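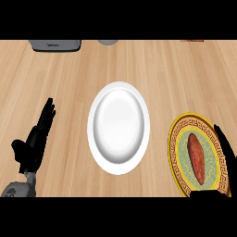

Simulated table, empty white plate, one sweet potato on the fancy plate.

I have been collecting demonstrations in simulation for a while now, and I still can't decide whether I'm teaching a robot to handle dishes or teaching it to handle my software settings.

The pitch for doing it this way is familiar by now. Real robots are slow and they break, and somebody has to stand there and put the food back after every try. In a simulator the reset is a key press. You drive the arms yourself for a few runs, the software shuffles the plates and the lighting and the textures, and by the end of the week you have a big pile of examples to train on. Our target was 4,000. I was told this number with great confidence by Kastriot Karagiannis, who got it from a slide, and when I asked what would happen at half that, he said we'd find out if we ran short. We did not run short, so I still don't know.

The task is a transfer. Sweet potato starts on the patterned plate, sweet potato should end up on the plain white one. Two hands. You can do it in a couple of ways, and this is where my trouble starts. Some people on the team hold the patterned plate steady with the right hand and pick with the left. Chinyere Bashir lifts the plate and tips it, which looks reckless and works more often than my way does. So the pile has both habits in it, with no label saying which is which. I raised this early on and was told that variety is good for the model. Maybe. I'd like to see the variety measured before we start praising it. Two strategies averaged together could easily give you a hand that half tips the plate and half reaches for the food.

Then there's the potato. It has lovely skin, reddish going to purple, with darker patches, and somebody clearly spent time on it. The physics is another matter. On my machine it slides along the plate like a bar of soap until I raise the friction, and then it sticks as if it had been glued there. Byung-chul Joo found a value in between that everyone could live with, and that value went into the config and has not been discussed since. A real sweet potato has a dusty side and bumps and a weight you can't guess by looking. I bought four of them to check (then ate them) and they did not behave like one another, let alone like ours.

I'm also not sure about the hands. I like having fingers to work with instead of a plain clamp, and closing them around the rim of a plate feels surprisingly natural once you're used to it. But I have no sense of touch through the controller. I look at the screen, decide I've probably got hold of it, and squeeze a bit more to be safe. So does everybody else. What the model will learn from us is the grip of people who can't feel anything. If it crushes crockery later on, I know where it got that from.

What bothers me most is the throwing away. We keep the runs that succeed. The checker looks at whether the potato is resting on the white plate at the end, and that's the whole test. I watched 13 accepted runs one evening, and in 2 of them the thing had simply rolled off on its own while the operator was fumbling. Both are in the set. Meanwhile a run of mine with a slip, a regrasp and a nice careful recovery got tossed because I hit the time limit. I would trade a lot of clean runs for a handful of recoveries like that one, and I've asked for a second folder where the failures can live. Aparecida Bittencourt says storage is cheap and that she'll set it up. That was in July.

To be fair to the whole business, I've done the real-world version too, and it wasn't nobler. It was mostly wiping tables. A policy we trained on that data worked beautifully until the blinds were opened. At least the simulator lets me change the light on purpose, and the new hires can practice without anyone worrying about a wrist joint.

So I'm carrying on. The next batch moves the white plate farther from the patterned one and swaps in different dishes, and I've talked the others into writing down which strategy they used on each run, one letter in the notes field. Chinyere has already forgotten twice. If the trained policy gets anywhere near a real plate I'll post the success rate, with the number of attempts next to it, and I'd ask anyone else posting theirs to do the same.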